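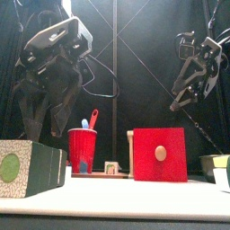

Page last updated: February, 4:40 p.m.

Office diary: Petroleum lease consultation, Millusgate district

The comment period on the proposed pause in new onshore lease sales closed at noon. The office received 1,326 written submissions, of which over 200 came in during the final morning. Mr. Conneely remained at the intake desk until the last of the paper letters had been stamped and entered. Duplicates have not yet been removed, and the total should be treated as provisional until that work is done.

The morning meeting was chaired by Ms. Geraghty. She reported that the Department has confirmed the pause will apply to new leases only. Permits already granted under existing leases remain in force, and operators may continue to drill under them. Several callers this week had understood otherwise, among them two landowners on the Clenora road who believed their royalty payments would stop. Staff are asked to read from the approved wording when answering such calls and to refer any question about individual payments to the accounts section.

Mr. Ó Briain presented the map of affected parcels. Of the parcels nominated for the spring sale, 7 lie wholly within the district and 2 cross its northern boundary. The boundary parcels will be handled jointly with the neighboring office, which has asked for copies of our well records before the end of the month. One survey sheet, covering the land south of Ó Dálaigh, is an older edition and does not show the new county road. A replacement has been requested.

A representative of Ernaris, Mr. Mulligan, attended at 11 a.m. at his own request. He stated that the company holds enough leased acreage in the district to continue its current program, but that it had planned its pipeline connection on the assumption that the spring sale would proceed. He asked whether the sale was canceled or postponed. He was told that it is postponed, that no new date has been set, and that bidders will be notified in writing. He left a letter repeating these points, which has been added to the record.

The afternoon was given to sorting the submissions by subject. The largest group concerns groundwater near the older wells. School funding is next, as the county receives a share of lease income and the school board has already drafted its budget. A smaller number of letters address methane leaks, road damage and noise at night. Mr. McGrath will prepare the summary of the groundwater letters and has asked that the original attachments be kept with them.

Outstanding at close of business: removal of duplicates; the well records for the northern parcels; a reply to the school board, which Ms. Geraghty will sign. The public counter opens tomorrow at 9 a.m. as usual.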